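Emdale side plate, lavender

Sold by: Fledmont Table and Kitchen
Page updated: July 4, 2021

The Emdale is our small round plate for bread, buns and sweet things. It has a flat middle and a raised rim, so crumbs stay on the plate and not on your table. We have kept the shape very simple. The color is a pale lavender, and it was chosen by Tainá Toledo, who makes all the colors for our Guimarães range.

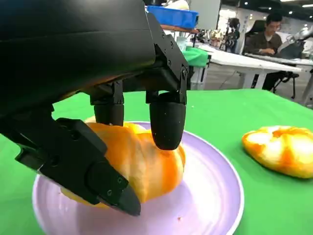

You can use the plate every day. It goes in the dishwasher on the normal program, but please do not use a metal sponge on it, as this can leave gray lines. For the microwave we recommend no more than 2 minutes at 800 watts. Do not put it in the oven.

The plates are sold in sets of 2 and packed in recycled paper. A shop or a café can order a full carton of 72 plates, and for this please write to Igor Stępień in our trade office. Orders from the shop page normally leave our warehouse the next working day.

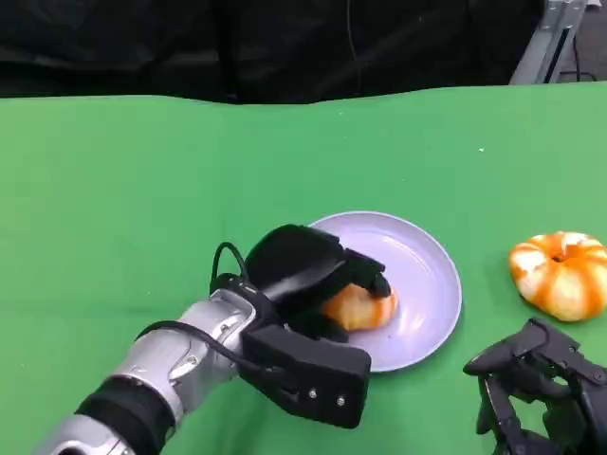
Many customers ask which tablecloth to take with this color. Magdolna Illés, who helps in our showroom, likes natural linen, and for a winter table she takes dark gray. I prefer something stronger myself. On a smooth green cloth the lavender stays soft and you see the round shape very well, and food in orange and white looks fresh beside it. If you are not sure, ask us for a color card before you order. The card is free and comes by letter.

Also in this range: Durotard soup bowl, Durotard serving dish, Emdale cup (white only).

Returns: you can send back unused plates in their original box. If a plate arrives broken, send us a photo of the box and the plate and we will replace it.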